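Siriwan Counter Unit
Single-arm kitchen helper for home and light commercial use

Home > Products > Kitchen > Siriwan Counter Unit

Overview | What it does | Specifications | Software | Installation | Questions | Support

Siriwan is a single robot arm on a floor rail that runs alongside a standard kitchen counter. It clears items, wipes surfaces and puts things back where you have told it they belong. It is built by Fostska and sold in two rail lengths.

Most people who contact us want to know whether a machine can do the kitchen yet. Part of the kitchen, yes. Siriwan handles a fixed list of counter jobs at a slow, steady pace. It does not cook, it does not load a dishwasher, and it needs a person to set it up properly. The sections below go through what it can do today, what it can do with help, and what we do not sell it for.

What Siriwan does well

Clearing. The arm picks up cups, bowls, bottles, cartons and dry packaged food and moves them to a parking area you mark during setup. Items can be standing or lying down.

Wiping. With a sponge or folded cloth in the gripper, the arm wipes a cleared stretch of counter in overlapping passes. You choose light, normal or double. Double goes over the same stretch twice and is the setting most owners leave on.

Putting away. Items that have been taught to the unit go back to their own spot on the counter or on one open shelf. Teaching an item takes two or three minutes with the item in front of the arm.

Reporting. If the arm cannot identify something, or has tried to grasp it twice without success, it leaves it alone and adds a line to the job report.

What it does with some help

Flatware. Spoons and forks lying on a hard counter are difficult for any two-finger gripper. They are thin, they slide, and polished metal confuses depth cameras. Siriwan picks up single pieces reliably when they lie apart from each other. A pile of flatware should go into a cup or tray first.

Soft fruit. Lemons, apples and oranges are fine. Ripe bananas and peaches can be moved on the Soft setting, but we have seen bruising and would sooner say so here than in a return email.

Spray and wipe. The arm can hold a trigger bottle and can wipe afterward. Pulling the trigger requires the wide finger set (sold separately), and only a few bottle shapes have been approved. Most owners spray the counter themselves and start the wipe job from the panel.

Small appliances. Siriwan works around a toaster or kettle. It will not lift one, unplug one or clean behind one. Pull the appliance forward before a wipe job if you want that strip cleaned.

What we do not sell it for

Sharp knives. Knife handling is off when the unit ships. The arm treats anything it reads as a knife as a fixed obstacle and keeps clear of it.
Hot pans, stovetops and open ovens.
Loading or unloading a dishwasher. We have a test group working on unloading. It is not ready, and we have no release date.
Floors. The arm does not reach the floor.
Lifting above the rated load, including full stockpots and cast iron.
Use by children, or in any room where a child may be left alone with the unit switched on.

Specifications

Arm: six joints, single gripper
Reach: 596 mm from rail center
Rated load at full reach: 1.5 kg
Gripper opening: 90 mm standard
Rail: Short or Long
Weight of arm and carriage: 40 lb
Power: standard grounded outlet
Cameras: one on the wrist, one on the mast
Emergency stop: one on the carriage, one on the wall panel
Noise in use: up to 50 dB at three feet
Finish: white or dark gray
Warranty: two years parts, one year labor

Counters deeper than the arm's reach can still be used. The back strip will be skipped and shown hatched on the panel map.

In the box

Arm and carriage
Rail in two sections, with floor plates
Wall panel and mounting screws
Standard finger set
Sponge holder and two sponges
Calibration card
Printed setup guide

Software: Trellell

Trellell is the program that runs on the wall panel and on a phone. It holds the map of your counter, the list of taught items and the job schedule. There is no subscription. The unit keeps working if your home internet is down, and job reports are stored on the panel until you delete them.

Jobs can be run by hand or on a timer. A timed job will not start if the mast camera sees a person within the work area. It waits ten minutes, tries once more, and then skips the job and says so in the report.

Rehearsal mode

Every Siriwan job is tried in simulation before the arm runs it for the first time. You enter the size and position of your cabinets and counter in Trellell, place items from the library, and watch the job play through on screen. If the arm would hit something or run out of reach, you find out with nothing at stake. Dong-geon Yoo leads the group that maintains the simulator and adds new items to the library.

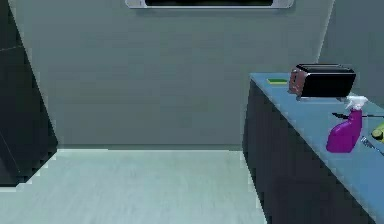

Counter layout has more effect on job time than anything else we have measured, and it is the first thing to work on in rehearsal. A wipe job over bare counter is simple path planning. Most of the time goes into deciding what to move first and where to put it. With the toaster set toward the back and the purple spray bottle standing in front of it, the bottle has to be parked before the arm can wipe between the two, and the long dark utensil behind the bottle has to be sorted out as well. If Trellell reads it as a knife, it stays where it is and the wipe goes around it. The sponge is easier, lying flat by itself to the left of the toaster. The open stretch of blue countertop toward the front is the natural parking area for a layout like that, as long as it gets wiped in a second stage after the items go back. Try the same job with the bottle moved to the other end and compare the two times on the results page.

Rehearsal results are a guide. The simulator knows the shape and weight of library items, but it does not know that your bottle is half full or that your counter has a sticky patch. Run each new job once with somebody standing at the panel before you put it on a timer.

The item library currently holds 413 household objects. If yours is missing, choose the nearest shape and edit the dimensions, or send us the measurements.

Installation

The rail must sit on a hard, level floor directly against the toe kick of the lower cabinets. Carpet and cushioned vinyl are not suitable. You need clear floor along the full length of the rail, and cabinet doors behind the rail cannot be opened while the carriage is parked in front of them. Check this before ordering. It is the most common reason for a return.

Installation by one of our fitters takes half a day and is included in the price within the delivery area. Outside that area the unit ships with the printed guide. Two adults are needed to lift the arm onto the carriage.

Lighting matters. The cameras work best under even light. A single bright lamp or low sun across a glossy counter will cause missed grasps, and a window shade usually fixes it.

Care

Wipe the arm with a damp cloth. Do not spray cleaner directly onto the joints. Replace the finger pads when the tread is worn smooth. Brush crumbs out of the rail weekly, or more often if the counter is used for baking.

Accessories

Wide finger set
Finger pads, pack of four
Sponge holder, spare
Rail extension (Long rail only)
Stuslow shelf, open front, sized for arm access

Stuslow is our line of open storage. Any open shelf of the right height will work, but Stuslow shelves are already in the Trellell library with their dimensions filled in.

Questions

Is it faster than doing it by hand?
No. A person clears and wipes a normal counter in a few minutes. Siriwan takes several times as long. Owners run it after closing or overnight.

Can it work in a restaurant kitchen?
In a prep area with a fixed layout, yes. It is in use in small cafes and office break rooms. It is too slow for a line during service.

Can it be used in a workshop?
Some customers use the Long rail at a packing bench to return hand tools and bins to their places. The same load limit applies. Metal chips and oil are not covered by the warranty.

Will it get better at these jobs over time?
Software updates add items and improve grasping, and they are free. We do not advise buying Siriwan today for a job it cannot do today.

What happens if I change my counter?
Update the map in Trellell and rehearse your jobs again. Taught items are kept.

Owner comments

"It does the break room every night. Mugs are fine. Teaspoons still get left about one night a week, and I have stopped minding." Odette Coste, office manager

"I bought it after a shoulder operation for the wiping. Setup was longer than I wanted. The double setting gets jam off." Lejla Spahić

"Two of our cabinet doors are blocked when it parks. We moved the baking trays. Otherwise does what the page says." Vichien Chareonsuk, cafe owner

Ordering and support

Both rail lengths are made to order. Send a sketch of your kitchen with the counter depth, counter height and toe kick height, and we will confirm fit before taking payment. Orders for the February build close on 27th December.

For fit checks and pre-sale questions, ask for Yaowalak Paisan. For service, have the serial number from the underside of the carriage ready.

Downloads: Setup guide | Trellell manual | Item library list | Rail drawing, Short | Rail drawing, Long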